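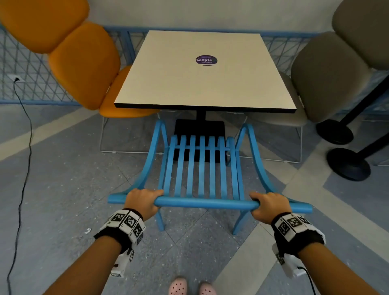 Hi Tekle, and hi to everybody at Rokach who reads these after him. The spring term of the Cistutholm supper club is done, so it's time for me to tell you where your money went and how we got on. Short version: well! Longer version follows, and I apologize in advance because I've had two coffees. The biggest thing we did with the grant was move the suppers out of the church basement and into the old post office on Skosa Street, which has a tiled floor that mops up in ten minutes flat, and square tables, and those light blue chairs with the slatted seats that people keep asking me where to buy. (I don't know. They came with the building.) They tip forward easily when you want to sweep around them, and the curved arms give our older guests something to push up on, so I've stopped apologizing for them being garden furniture in spirit.

The numbers first, as I know the form wants them. We said we'd run eleven suppers between January and June and we ran eleven. We said we'd reach 100 different people and we reached 158, going by the sign-in sheets, and a few folks never sign in no matter how sweetly I ask. Six of the suppers had a cooking lesson beforehand, which was also the plan. The one thing that fell short was the take-home recipe booklet, and I'll get to that.

What the suppers are like now, for those who haven't visited. Doors open at 4:30 and the lesson people start chopping. By 6 the soup is on and the tables fill up, usually from the window side inward. We eat, somebody washes, somebody dries, and there's a fight over who takes home the leftover bread. Yuxi Xiong runs the kitchen and has done since January, paid from your grant for eight hours a week, and I can't tell you what a difference it makes to have one person who knows where the big ladle is. Last year we had a different cook every time and every single one of them bought more cumin. We are still working through the cumin.

Yuxi also changed how we shop. We used to plan a menu and then go out and buy it, which meant paying supermarket prices for leeks in February. Now she calls Xia Produce the day before and asks what they've got too much of, and the menu comes out of that. We had a lot of cabbage in March. I mean a LOT of cabbage. But we had it braised, and in dumplings, and in a slaw with apples that got a round of applause, and the food line in the budget came in under what we'd guessed. I've moved the difference into the gas bill with your permission (thank you for the quick answer on that, Tekle), as the old post office has very high ceilings and the heat goes straight up there and stays.

The cooking lessons turned out a little different from what we wrote in the proposal. We'd pictured young parents learning cheap weeknight meals. We did get some, and they were great, but the group that came back again and again was retired men living alone. One of them told me he'd eaten toast for dinner most nights for two years. He can now make a lentil soup, a roast chicken and a potato thing he's very proud of and brings to everything. So for the fall I'd like to run the lessons in two sets, an early one at 2 in the afternoon for the retired crowd, who don't like driving home in the dark, and a later one with something for the kids to do in the corner. It would cost a bit more in Yuxi's hours and I've put that in the revised budget at the back.

Now the booklet. I'm sorry, it isn't printed. We collected the recipes all right, but half of them were written on the backs of envelopes with measurements like "enough" and "the blue cup," and it took Yuxi much longer than we'd allowed to cook each one through and write down real amounts. She's finished the soups and the mains. Breads and desserts are still to do. The printing money hasn't been touched and I'd like to carry it over to the fall if you'll let me. If you won't, please call me before you say so in writing and give me a chance to plead.

A few other things that went wrong, as you always tell us to be frank. The second burner on the stove quit in April and we cooked two suppers on the remaining ones plus somebody's camping stove out in the yard, which was fun once. It's fixed now. The parking is bad, and the neighbors have been patient, but I've started asking people to use the library lot and walk over. And our bus voucher plan never got off the ground. We had the vouchers, we put them on a table by the door, and hardly any were taken. I think people felt funny picking one up in front of everyone. Next term we'll mail them out with the menu card and see if that works better.

Things that went right and weren't in the plan: we now have a Sunday group that comes in to bake for the week ahead, which started with two sisters who wanted to use the big oven and just kept growing. They don't cost the grant anything except flour. We also had a seed swap in May that I forgot to tell you about, and the tomato plants on the back step came out of that. They look terrible but Yuxi has hopes for them.

For the fall we want to keep the same rhythm of suppers, split the lessons as I said, finish the booklet, and try one supper a month where the guests pick the menu. I'd also love to get a dishwasher. I know equipment isn't in your guidelines this year, so I'm not asking, I'm only mentioning it with wet hands and a sad face. If you know of another fund that likes dishwashers, send them my way.

Receipts are in the folder by month, with the April ones in two envelopes on account of the stove repair. The sign-in sheets I've kept here for privacy but you can look at them whenever you visit. And please do visit! First supper back is in September, come hungry, and bring a container for the bread.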